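九月の日記 冬物の整理と編みかけのセーター

夕方までかかって、押し入れの冬物を半分だけ出した。

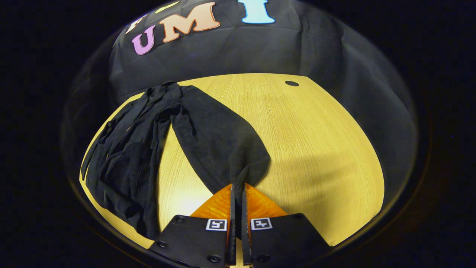
黒い服ばかり残してどうするの、とアリーヤ・コワルチュクから返事が来た。去年も同じことを言っていたでしょう、色のあるものを編みなさい、毛糸は送ったはずです、と続いていた。確かに送ってもらっている。芥子色の中細が袋に入ったまま、裁縫箱の横で一年過ごした。

返事は夜に書くことにして、先に仕分けを進めた。手放す、直す、着る、の三つに分けるつもりだったが、直す山だけが高くなった。袖口のほつれたもの、脇の縫い目が開いたもの、ボタンがひとつ足りないもの。ボタンの缶をひっくり返して探したが、同じものはなかった。似た四つ穴を二つ見つけて、どちらも少し大きかった。ボタン穴のほうを広げるのは気が進まないので、全部付け替えることにする。そうなると買い物がひとつ増える。

昼は残りのご飯を焼いて味噌汁をかけた。食べながら古い編み図を見た。フンデックの冊子で、表紙の角が丸くなっている。二十代のころに買って、一着も仕上げていない。丸ヨークのセーターの頁に鉛筆で書き込みがあり、ゲージが合わないので針を一号上げる、とある。自分の字だが、書いた覚えがない。その下に目数が69と書いてあって、丸で囲んである。どこの目数なのかは書いていない。袖口にしては多いし、身頃にしては少ない。衿ぐりかと思って数え直してみたが、冊子の数字とは合わなかった。

午後、その編みかけが出てきた。紙袋の底に、輪針に通したまま入っていた。紺色で、ヨークの途中まで進んでいる。目が二つ落ちて、三段ほど下までほどけていた。かぎ針で拾い上げたら一つはすぐ戻った。もう一つは途中で糸が割れていたので、裏から別の糸で留めておいた。きれいな直し方ではない。紺なので表からはわからないと思う。昼間の光で見たらわかるかもしれない。

問題は糸の残りで、袋の中には一玉と少ししかない。帯紙が残っていてサンドゥの並太、色番号は477だった。店に電話をかけてみると、その番号はもう入ってこないと言われた。近い色なら568がありますが、少し緑に寄ります、とのことだった。見本を送ってくれると言うので頼んだ。袖から先を別の色に替える手もある。紺に芥子色なら悪くない。ただ太さが違うので、芥子色のほうは二本取りにしないといけない。二本取りにすると今度は足りなくなる。紙の裏に計算を書いて、途中でやめた。

三時過ぎに雨になった。干してあったセーターを取り込む。二枚洗って、一枚は少し縮んだ。洗い方は同じはずなので、湯の温度だろうか。一枚目のときはやかんの湯を足して、二枚目のときは足さなかった。縮んだのは一枚目のほうだ。次から足さない。縮んだほうは、まだ湿っているうちにタオルの上で引っぱって、まち針で留めておいた。裾はだいぶ戻った。袖丈はあまり戻らない。七分袖だと思えば着られる。

防虫剤を買いに出た。傘をさして商店街まで行き、薬局のあとで手芸店に寄った。ボタンは一階の奥に移っていた。水牛の四つ穴は高いので、樹脂のつやのないものにした。ボタンと裏地の端切れを合わせて3000円で、思ったより使った。端切れは袖口の裏に当てる分で、灰色の綾織り。レジの人が、これは洗うと少し色が出ますよと教えてくれた。

帰ってから袖口を一つだけ直した。古いほつれを切り落とし、端切れを斜めに裁って縁をくるむ。斜めに裁つのを面倒がって前にまっすぐ裁ったことがあり、そのときは腕を曲げるたびに突っ張った。今回はきちんと四十五度に折って印をつけた。しつけをして、まつる。糸は黒が切れていて、濃い灰色を使った。片方に四十分かかった。もう片方は明日。

縫いながら、母が袖口を直していたのを思い出した。母はしつけをしなかった。まち針も二本ぐらいしか打たず、あとは指で押さえて縫っていた。それで曲がらなかった。私がしつけをかけていると、そんなに留めたら服が息をしない、と言った。意味はよくわからなかったし、今もわからない。母の直した紺のカーディガンはまだ衣装箱にある。肘に当て布があって、その当て布にもう一枚当ててある。着ることはないが、手放す山にも入れなかった。

八時ごろ、アリーヤに返事を書いた。黒い服は残すけれど、芥子色は袖に使うかもしれない、と書いた。太さの話も書いた。彼女は編み物のことになると返事が早く、風呂から上がったらもう来ていた。二本取りにするなら針も上げること、ゲージは必ず編むこと、面倒がらずに十五センチ四方で編むこと。それから、足りなくなったらヴェルトヴポルトの店に同じ糸があるから買って送る、と書いてあった。送料のほうが高くつくのではと聞くと、自分の分も買うついでだと言う。彼女はいま、靴下を左だけ三つ編んでいるそうだ。右は冬になってから編むらしい。

ゲージは今夜のうちに編み始めた。芥子色は思ったより明るい。電灯の下だと黄色に近く見える。十段ほど編んだところで、一目ゴム編みの表と裏が一か所入れ替わっているのに気づいた。ゲージだから直さなくてもよかったが、ほどいて編み直した。針は竹の八号。金属のほうが早いけれど、この糸は滑りすぎる。

編み目を数える道具も出てきた。ジヴトンのカウンターで、針の根元に通して使う小さな筒形のものだ。数字の送りが固くなっていて、一段進めるのに爪が要る。油を差していいものかわからない。糸に油がついても困るので、当分は紙に線を引いて数えることにした。

押し入れはまだ半分が手つかずで、下の段には毛布と、開けていない衣装箱が二つある。箱の片方には「夏」と書いてあるが、持ち上げた重さからすると夏物ではない気がする。毛布は天気のいい日に干したい。週の後半まで雨だと予報が言っていた。

直す山は椅子の上に移した。上から、袖口のもの、脇のもの、ボタンのもの。手放す山は紙袋一つ分で、玄関に置いてある。入れたあとで一枚だけ抜いた。灰色のベストで、衿の形が好きではないのだが、毛がよいので、ほどけば帽子ぐらいは編める。ほどくのは袖口が両方終わってからにする。

明日は残りの袖口、ボタンの付け替え、ゲージの続き。芥子色のゲージは水通しをしてから測ること。

十一時、雨はまだ降っている。縮んだセーターの袖をもう一度引っぱって、まち針を三本足した。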